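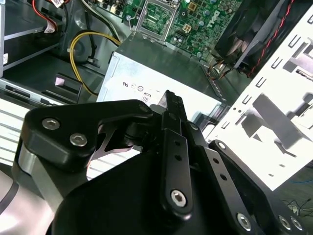

Should you replace your power supply just because it's old?

Every few months somebody brings a desktop to the repair table and announces that it needs a new power supply. Ask how they know and the reply is usually that they read it somewhere. The computer is eight years old, the article said to replace the unit every five, and a salesperson was happy to agree.

I have my doubts. Power supplies do wear out. The fan bearings get noisy, the capacitors age, and a unit that ran a small office machine without complaint may struggle when a hungry graphics card goes in. All of that is real. What I don't buy is the calendar. A supply that has spent its life in a clean room powering a word processor has had a very different time of it from one that sat on shag carpet under a gamer's desk, and no article can tell the two apart.

Then there is the label. People see an "80" logo on the casing and take it for a grade on the whole unit, as if it had passed a school exam. It is an efficiency mark. It tells you how much of the electricity drawn from the wall gets to the parts and how much is lost as heat. That's worth knowing, and I'd sooner have the logo than go without it, but it makes no promise about how long the fan will last or how the thing will behave in a lightning storm. The row of little certification symbols that often sits near it has to do with safety and the rules in various countries. Also good to have. Also no guide to whether you should be shopping this month.

The wattage figure gets abused too. One of our members in Zillthorpe was talked into a huge unit for a machine that does email and family photos. We put a meter on it at the wall and it never went past 300 watts, even with everything we could think of running at once. The extra capacity does no harm. It just sits there, paid for.

So before you spend anything, try the dull stuff. Shut the computer down, switch off at the back, pull the cord and hold the power button for a few seconds. Take off the side panel and look. Is there a mat of dust over the vents? Is a cable leaning on a fan? Push the big motherboard connector in firmly, then the smaller one near the processor. Try a different wall outlet, and a different cord if you have one. Of the last 17 desktops that came to us with a "dead power supply," four really had one. The others were a mix of bad cords, tired power strips, memory that needed reseating, and one front power button that stuck.

Please don't open the power supply itself. I'm skeptical about a lot of warnings, but I go along with this one completely. The parts inside can hold a nasty charge after the plug is out, and there is nothing in there that a normal person needs to clean. If dust is the trouble, short bursts of air through the grille will do, with the fan held still.

When should you replace one? If it smells burnt, do it now, and leave the machine unplugged until you have. If the computer shuts off under load and a borrowed supply cures it, fair enough. If the fan grinds or has stopped, same answer. And if you're adding a part that needs more than the old unit can give, the sums will tell you. One caution for anybody swapping a modular unit: use the cables that came with the new one. The plugs may fit from one brand to the next while the wiring behind them doesn't match, and I have seen what that does to a hard drive.

As for the software that claims to rate your power supply's health from inside Windows – I tried two of them and got two different stories about the same computer. A cheap plug-in tester told me more, and even that only checks whether the voltages are present with hardly any load on them.

The tester lives in the tool drawer at the Cordeiro Street workshop and members can borrow it for a week. Bring it back with its adapter, please, as the last one went missing in August. Next time I'll be looking at thermal paste, and whether it needs redoing as often as the people who sell it like to say.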